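The Plate Behind the Switch
Domestic wiring and the houses of Gresamthorpe

Members' Magazine, June 20, 2020

The town of Gresamthorpe was lit by gas until well after its neighbours had given it up. Bralthorpe, four miles down the valley, had a generating station in 1899, and its council minutes from that period show a certain pride in the fact. Gresamthorpe had its own gasworks, owned by the ratepayers and in profit, and its council saw little reason to encourage a rival. The result was that most houses in the older streets were wired late, often in a single season, and by a small number of local firms whose habits can still be recognised in the walls.

The Society's survey of domestic interiors was begun as a record of fireplaces and staircases. Wiring was added to the recording form at the request of Ese Briggs, who had trained as an electrician before joining the Society's staff and who found that visitors were passing over a good deal of evidence. A fireplace may have been moved from another room or bought at a sale. A cable run beneath the floorboards is seldom disturbed once it has been laid, and the path it takes will often show where a doorway or a partition stood at the time.

The survey now holds 2791 completed forms. They do not cover every street equally. The terraces near the station are well represented, the villas on the Bralthorpe road much less so, and there is almost nothing from the farms, where access has been harder to arrange. Readers who live in any of these areas and who would be willing to admit a surveyor are asked to write to the Society's office.

The first installations

The earliest systems in the town were modest. A house of six rooms would commonly have been given one ceiling light in each of the two front rooms, one in the hall and one in the kitchen. Bedrooms were left to candles or gas for some years more. Wires were insulated with rubber and cotton and laid in grooved timber casing with a thin cover strip, which was then painted to match the skirting. Lengths of this casing survive in 17 of the houses recorded, in most cases empty and taken by the present owners for a piece of plain moulding.

Switches were placed high on the wall, at the shoulder of a grown adult. Several reasons have been put forward for this. The most common is that they were kept from the reach of children, and there is support for it in the advice that suppliers gave to their customers. Struan Geddes, who has worked on the survey's papers for several years, prefers a simpler account. The gas bracket had been at that height, the householder was used to raising an arm to it, and the electrician followed the old hole in the plaster. In the house at the corner of Chapel Row, where the gas pipe was left in place, the switch sits directly over its capped end.

The firm of Blomqvist appears in the rate books as an ironmonger and later as an ironmonger and electrical contractor. Its day books were given to the Society by the family and form the best single source for the period between the wars. They record the name of the customer, the rooms to be wired, the lengths of cable drawn from stock and the price agreed. They also record disputes. One customer declined to pay for a bell push that had been fitted on the wrong side of the front door, and the entry was carried forward, unpaid, through four successive books. Another asked for a light in the coal cellar, was told that it was an extravagance, and had it fitted all the same.

Sockets and their uses

Lighting came first and power came slowly. Many households owned an electric iron before they owned anywhere to plug it in, and ran it from the ceiling light by means of an adaptor. The practice was discouraged, but the day books suggest that it was general. Entries for adaptors outnumber entries for wall sockets until shortly before the second war.

When sockets did arrive they were few, and their positions tell us how a room was expected to be used. A single outlet beside the hearth was for an electric fire. One beneath the front window was nearly always for a wireless set. The kitchen might have one by the sink, in a place that no electrician would choose today, intended for a wash boiler. Families moved in, bought new things and trailed flex across the floor to reach them, and the marks of staples along the skirting are often the only sign of where a lamp or a gramophone once stood.

The fittings themselves changed with the decades. Brass covers on round wooden blocks gave way to brown moulded plates, and these in turn to cream and then to white. The brown plates were well made and many were still in use when the survey began. Owners who wish to keep them for their appearance should take advice from a qualified electrician — it is generally possible to leave an old plate on the wall, disconnected, and to place a modern one elsewhere in the room.

The survey form asks for the colour and shape of each plate and the number and position of its screws. Some visitors have felt this to be excessive. The value of the detail became clear when the forms for Mill Lane were compared side by side. Houses of the same date and plan, supposed to have been wired as a group by the landlord, proved to have fittings of three different patterns. The deeds later showed that the row had been sold in separate lots before the work was done.

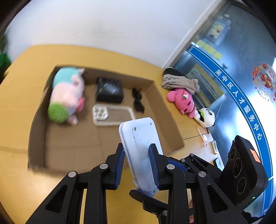 Rewiring brought its own losses. During the great programme of improvement grants, whole streets were stripped of their old cable within a few months, and the casing went with it. Contractors were paid by the house and had no reason to keep records. The firm of Fiteo, which carried out much of the work on the north side of the town, retained only its invoices, and these give a total for each address without saying what was removed. In such streets the survey has relied upon the memories of residents, which have proved most reliable on the subject of inconvenience. Many recall the week without light very exactly, and can name the neighbour who cooked for them.

Advice to owners

The Society is often asked whether old wiring should be preserved. Live wiring of any great age should not be. Rubber insulation hardens and crumbles, and no historical interest can justify the risk to the people who live in the house. What may reasonably be kept is whatever can be made safe: the timber casing, the switch blocks, the ceiling roses and any paper label or pencil note found with them. Electricians of the Blomqvist firm were in the habit of signing the underside of a floorboard near the meter, and owners who are having boards lifted are asked to look.

Anyone planning to rewire is encouraged to let the Society know beforehand. A visit takes less than a morning, costs the owner nothing and need not delay the contractor. Where a visit cannot be arranged, photographs taken before the boards go down are of real use, provided that each is marked with the room and the wall it shows.

A selection of 200 forms, together with two of the Blomqvist day books, will be placed on display in the reading room from September, subject to the arrangements then in force for visitors. The remaining day books may be consulted by appointment. Ese Briggs would be particularly glad to hear from any reader whose family worked for the Bralthorpe generating station, as its wiring registers have never been found.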